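Koseck open day, quick notes

Got there at 9, parking lot already full, walked in from the Okton road. Coffee in the loading bay. No name tags, which I liked.

Hall one is storage and pretty dull. Shelving, shelving, more shelving. Hall two is where they keep the sorting stuff, and that's where I spent most of the morning. Gray sheet metal bins, big ones, and colored blocks for the demos. Dark green and brick red. Ours were just lying there any old way on the bottom, some tilted, one green one pushed up to another by the back wall. The floor plate is scratched to bits, scuffs all over. I like seeing that at an open day. Means they dont swap in the nice one for visitors.

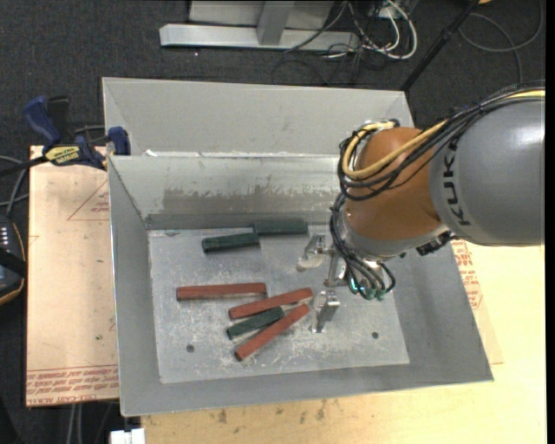
Asked about noise, because our shop has a metal bin too and you can hear every drop from the office. Got a long answer about rubber feet. Wrote down "Talukder, 73" and now can't remember if thats a part number or a page in the catalog. Will call them Wednesday.

Then the Karura stand at the far end, mostly bins again, smaller, stackable. Price list says 469 each with a break at 1000 pieces, so not for us. Decent lids though. Took two leaflets and lost one.

Lunch was soup, good bread. Line was slow. Skiped the afternoon talk to beat the traffic, didn't beat it.

Still to do: measure our back wall, ask about the feet, find that leaflet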